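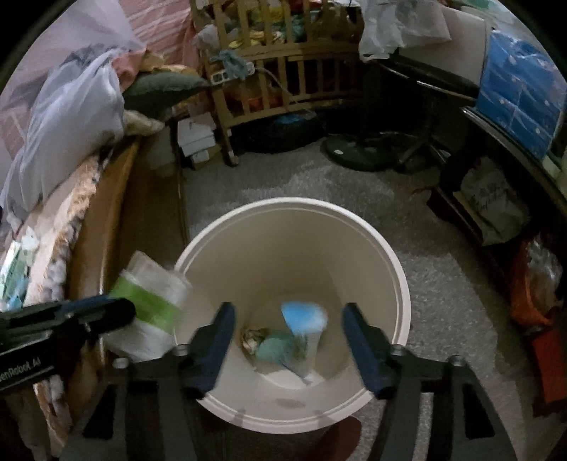 Sulano Rooms: a list of small places to stay

Datasets > Travel > Sulano Rooms > README

Hello, and thanks for looking! I'm Abrehet Teshome, and this is the list of guesthouses, B&Bs and rooms-above-the-bakery that I've been keeping for the Sulano valley and the bit of coast below it. It started as a spreadsheet for my own holidays, then friends kept asking for it, then friends of friends (one of whom wanted it as a proper file with proper column names), so now it lives in a repository and has a README like a grown-up project.

Last full update: Wednesday, May 17, 2023

What's in it

There are 228 places in the main file, rooms.csv, one row each. Every one of them has at least one room you can book for a single night, and every one is small. My cut-off is twelve bedrooms, which I picked because the Parketti in the upper town has twelve and I couldn't bear to leave it out. Big hotels aren't covered at all, and neither are campsites, although I do have a scrappy list of those if anyone fancies tidying it up.

The files are:

rooms.csv, the list itself
villages.csv, village names with the spellings people really use on road signs and bus timetables
closed.csv, places that have shut for good, kept so that old links still make sense
notes.txt, my longer ramblings, which don't fit in a column

Columns in rooms.csv

id: a short code. It never changes, even if the place is sold or renamed.
name: as painted over the door or printed on the card. Accents are kept, so please open the file as UTF-8 or Vukčević will turn into soup.
village: matches villages.csv
bedrooms: a whole number, one to twelve
price_low and price_high: euros per night for two people, cheapest and dearest night of the year
breakfast: yes, no, or extra
sea_m: walking distance to the nearest swimmable water in metres, blank if it's more than 500
steps: yes if you have to climb stairs to reach every room, no if there's at least one on the ground floor
dogs: yes, no, or ask
season: all, or the first and last month they open
checked: the month I last confirmed the row

Prices are the weakest column, I'll say that straight away. Owners put them up at Easter and again in July, and a few will quote you something different depending on whether you ring in the morning or after lunch. I've written down what I was told. If you're working out averages, please use price_low, it wobbles much less.

How I collected it

Mostly by walking and ringing doorbells! I've spent three springs in the valley, and the tourist office in Trindamby let me copy the paper register they keep behind the desk. That register had plenty of places that closed years ago and was missing nearly everything up the river road, so I used it as a starting point and went out to look. For the villages I couldn't get to I rang up. Where nobody answered after three tries on different days, the row went into notes.txt and stayed out of the main file.

I asked the same things each time: how many rooms, how much, breakfast or no breakfast, stairs, dogs, when do you open. People were lovely about it on the whole. I was given so much almond cake in April that I had to start saying I'd already eaten.

Things left out on purpose

Phone numbers and owners' names. I have them, but several people said they'd be happy to be listed as a house and would hate to be listed as a person, so I've left them out for everybody. The guesthouse's own web address is in notes.txt where there is one.

Ratings. I don't score places and I'd rather you didn't send me scores. My idea of a perfect room is a hard bed and a window over the goats, and yours might be quite different.

Known problems

The upper valley is thin. Above 800 metres I have only a handful of rows, all checked by phone, and I know there are farmhouses up there that take walkers in without ever advertising it.

Sea distance is measured along the path I'd take myself. There's a shortcut behind the Vukčević house that saves you ten minutes on the way down and costs you twenty on the way back, and I used the road for that one.

Village names are a muddle. Two different hamlets are both called Old Mill by everybody who lives nearby. In villages.csv they're Old Mill (river) and Old Mill (chapel), and yes, I made up the brackets.

Season dates mean "usually". If the olives are late, half the hill opens late too.

Good uses, and less good ones

Planning a trip, drawing a map, teaching somebody how to join two tables, finding out which villages have no ground-floor rooms (rather a lot, sadly). All fine, and I'd love to see what you make. A student used an older version to plot opening months against bus services and it was fascinating, there's a gap of weeks in autumn when you can get a bed in the top villages and no bus to reach it.

Please don't use it to guess anybody's income, and don't load it into a booking site as though the owners had signed up. They haven't. Always ring the place before you travel.

Fixes and additions

Open an issue, or send me a row in the same column order with the month you checked it. I go through them in one sitting with a pot of tea every few weeks, so don't worry if it goes quiet. Around 50 of the current rows came from other people, and those are marked with a plus sign after the date in checked.

If you're adding a new place, tell me about the stairs. It's the question I get asked most and the one people most often forget to fill in.

Licence

Copy it, change it, print it out and stick it on the fridge. Just say where it came from and keep the checked column in, please, so the next person can tell how old each row is.

14 shares
6 comments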